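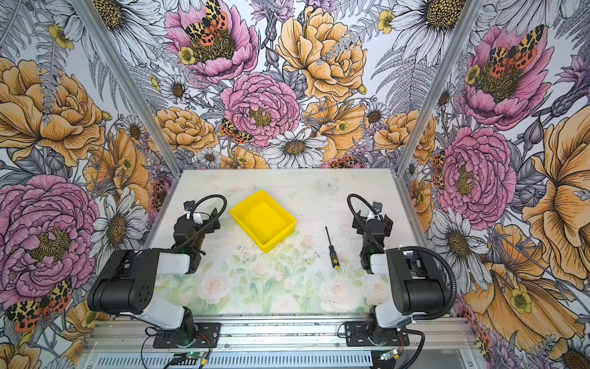

Veerle Dewulf had come to the open day at Trarken for the coffee and stayed for the wallpaper.

"Who picked the flowers?" she asked.

"My aunt," said Dardo Arancibia. He had given the same talk all morning and his voice was going. "The job is simple. The screwdriver goes in the yellow tray."

"How long does it take?"

"Twenty seconds, on a good run."

A boy pushed to the front with his grandfather behind him. Dardo checked both arms, then pressed the key. Veerle watched the grippers and forgot her cup. She had spent 88 days that year packing drill bits at Zona, and her wrists still hurt in the mornings.

"Does it get tired?" the boy asked.

"No," said Dardo. "I do, though."

Veerle waited until the others had moved on to the next room – then she asked him if they were hiring.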